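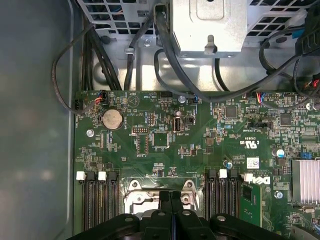

Thank you all for the answers to my question about the old Dell tower, and please forgive me for taking so long to write back. I wanted to have the side panel off and a good lamp over it before I said anything more, so I wouldn't be sending you guesses. I've now had my nose in there for most of an evening with a cup of tea going cold beside me, and I can report that the battery is a plain round coin cell sitting in a holder on the green board, just below a small white plug with red, blue and white wires. So whoever said it might be soldered down can stop worrying on my behalf!

On the 9th the list member from the Jalico repair table wrote:

> If the clock goes back to the same wrong date every time you
> unplug it, then I'd try the battery before anything else. They
> cost next to nothing. While you are in there, have a look at how
> the cables run. On those older desktops people tuck them in any
> old way, and then the side won't go back on, or one of them ends
> up rubbing on a fan. I would also write down where each of the
> small front panel wires goes before you touch them. I didn't do
> that once and spent a whole weekend with a power button that
> did nothing at all.
>
> How old is the machine, and what do you want it for?

To take your last question first, it's old enough that I had to dig out the receipt, and even then the ink had faded so much I could only make out the month, which was June. It has 4 gigs of memory, and I want it for the same thing I've always used it for, my late aunt's recipe cards and the seed lists for the garden club. There are 3000 cards scanned so far and two shoeboxes still to go, and I can't face moving all of it to something new before the winter. The wrong clock wouldn't bother me much except that every scan gets saved with a date from before I owned the scanner, and then the folder sorts itself into a terrible muddle.

Now, the cables. You were quite right to bring them up. Mine are all black, so following one with my eye takes some patience, and there's a thin one on the left that makes a great wide loop down along the wall of the case before it plugs in at the side of the board. I rather think that's the one that has been catching when I slide the cover on. Would there be any harm in gathering it up with one of those soft fabric ties? I have a bag of them from Tekin that I bought for the tomatoes, and they're gentle things, with no wire in them. I don't want to pull it tight, only keep it off the edge.

I did what you said about writing things down, too. I drew the whole top end of the board on the back of an envelope, with colored pencils for the little wires, and I'm a bit proud of it. My plan is to leave every one of those plugs alone, but it's a comfort to have the drawing.

One thing I'm still unsure of is how to get the old cell out. The Dell booklet that came with the board says to "release the retaining clip," and the drawing next to it could be of nearly anything. Do I press the clip away from the battery with a fingernail, or is this a job for something plastic? I know better than to go poking with a metal screwdriver, having read the long thread on that subject last spring.

I'll hold off on ordering the new one until I can get the old one out and read what's stamped on it. If anybody is going to the swap table this month and has a spare set of those plastic prying tools, I'd gladly trade a jar of plum jam for them. I made far too much again.

Warm wishes from the garden club end of the list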